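The Box That Sits Between You and Your Car

Ignition interlock companies promise drivers a fast way back on the road. The bill, the lockouts and the paperwork tell a longer story.

By Shona Whitcombe
10 February 2019

Kwabena Adjei blew into the tube in his driveway at a quarter to five in the morning, the way he had every workday since June. He is a baker. He had not had a drink in months. The device thought otherwise, and by the time it agreed to let him start the engine he was late, and his monitoring company had a record of a failed test with his name on it.

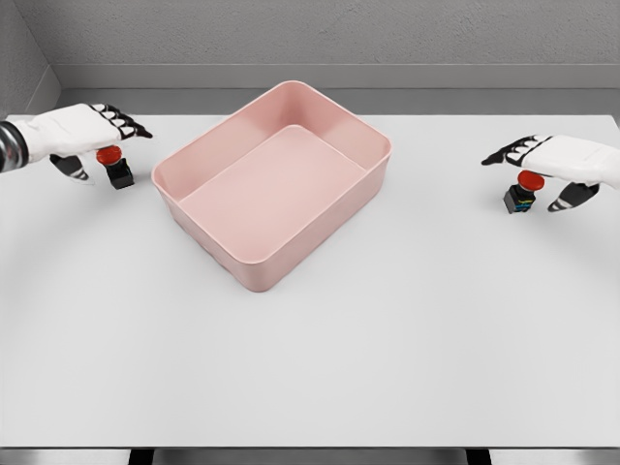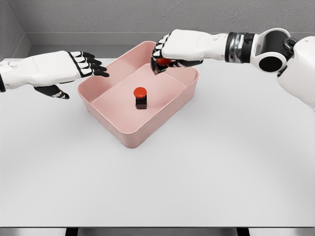 He called the company, a regional outfit named Ustamik, and was told to bring the car in. The visit would be billed to him. The record would go to the state no matter what he said, and he could explain himself to the state if the state asked. It did ask, six weeks later, in a letter that gave him a short window to respond and warned that his restricted license might be extended.

"I figured it was mouthwash," Adjei told me. "Then I figured it was the dough. I work with yeast all day. They said they'd heard that one before."

Maybe they had. Everyone who works near a drunk driving case has heard a lot of stories, and I went into this one expecting to side with the machine. An ignition interlock is a simple idea. You blow, it measures alcohol, and if there is too much the car won't start. Plenty of people who would otherwise drive drunk again don't, at least while the thing is wired in. I believe that. What I no longer believe is the sales pitch that has grown up around it, which says the device is cheap, accurate and painless, and that any driver who complains about it is probably hiding something.

Start with the price. Ustamik's website advertised a monthly rate that looked a lot like a cell phone plan. Adjei kept his receipts in a shoebox, and we added them up on his kitchen table. Installation, monthly lease, calibration visits, a "service reset" after the failed test, a charge for changing his appointment, another charge for a replacement mouthpiece he says he never got. The total came to $3,477, and he was not done yet. The removal fee is listed in the contract, on the back of the second page.

I asked Ustamik to walk me through the charges. A spokesperson sent a statement saying all fees are disclosed at signing and that customers are free to choose another approved provider. That second part deserves a closer look. Where Adjei lives there were two approved providers within a reasonable drive. The other is Nadard, and its fee sheet matches Ustamik's nearly line for line. The names of the charges differ. The reset fee is a "compliance restoration."

Choice also tends to run out once the hardware is in. To switch, Adjei would have had to pay removal at one shop and installation at the other, and for the time in between he would have had no device in the car and so no legal right to drive it. He takes the early shift. There is no bus at that hour. He stayed put.

Then there is the question of what the machine really detects. Interlocks are not the same instruments used in a police station. They are smaller, they live in a car that bakes in summer and freezes in winter, and they are asked to work many times a day. The usual advice is to rinse with water, wait and blow again, and a false reading from residue in the mouth will fade quickly where real alcohol in the blood will not. A good program reads the second result along with the first. Adjei's second test was clean. So was his third. Both were in the log, which he got only after asking for it in writing, twice.

The report that went to the state listed the first.

I don't think anyone at Ustamik sat down and decided to make a baker look drunk. The explanation I find more likely is duller. The software that turns logs into reports, licensed from a vendor called Esov, flags failures and sends them along. Clean retests appear on a separate sheet, and whether that sheet gets attached depends on a setting. Ustamik would not tell me how the setting is chosen. Esov did not return my calls. The state licensing office said it relies on providers to submit complete information, and providers say they submit what the state requires, and you can go back and forth between those two answers for as long as you care to stay on hold.

Defenders of the system have a fair point to make here, and I'll give it room. Driving is a privilege the state can take away. Before interlocks were common, someone in Adjei's position might have faced a flat suspension, with no driving at all. Many people drove anyway, without a license or insurance, and got into much deeper trouble when they were stopped. A restricted license with a device attached is a better deal for most of them, and for everyone else on the road. If it costs money and is a nuisance, well, there was a conviction.

All true. Adjei doesn't dispute the conviction either. He pleaded guilty, paid his fine and sat through the classes. His complaint is about what came after, when the courtroom part was over and he had been handed to a private company with the power to add time to his sentence and a fee schedule that pays it for doing so.

Read that arrangement slowly. Each flagged event brings a service visit. Each service visit brings a charge. Enough flagged events bring an extension, which in his state can be up to 6 months, and every month of the extension is another lease payment. I'm not saying companies rig the readings. I have seen no evidence of it. I am saying that in most areas of law we would be uneasy about a referee who got paid by the foul.

Low-income drivers are supposed to be protected from the worst of this. On paper, there is a reduced rate. In practice, the application Adjei was given asked for tax returns, pay stubs and a notarized statement, and it went to the provider for approval. To the provider! He was turned down for a missing page and told he could reapply in the next billing period. He didn't bother.

The Wihongi Project, a small legal clinic that helps drivers with license hearings, says it sees the same pattern often. Its lawyers would not discuss Adjei's file with me, though they gave me their intake checklist, and it makes for instructive reading. Ask for the full data log, not the summary. Ask for the date of the last calibration. Write down what you ate and drank before any failed test, and do it that day. If you can get an independent test within the hour, get one and keep the slip. Never miss the deadline on a state letter, even if you think the letter is a mistake.

It is decent advice. It is also a lot to ask of somebody who gets up before dawn and has already been told by everyone in authority that his word isn't worth much. The clinic keeps a waiting list. Private lawyers in the area quoted Adjei as much as he makes in a month to appear at a hearing that usually lasts less time than a lunch break.

He went alone. He brought the log, with the clean retests marked in yellow highlighter, and the calibration record, which showed the device had been overdue for service on the morning in question – by the company's own schedule, on an appointment the company had moved. The hearing officer read both pages and asked him why he hadn't raised this sooner. He said he had. She ruled that the event would not count against him.

A bill is pending in his state legislature that would require providers to send retest results with every reported failure. It would also cap fees and move hardship applications to a public office. The industry supports the first part and opposes the rest, calling a cap unworkable for rural service areas. I'd be more persuaded if anyone had opened the books to show what rural service costs. I asked both companies. Nadard said the figures were proprietary. Ustamik referred me to its earlier statement.

Adjei's restriction should end this spring if nothing else is flagged. He has stopped tasting the dough. He rinses with water in the driveway, waits with the phone timer running, and then blows. The reset fee from the failed test, the one the hearing officer threw out, has not been refunded. Ustamik told him that the visit had taken place and the charge was for the visit.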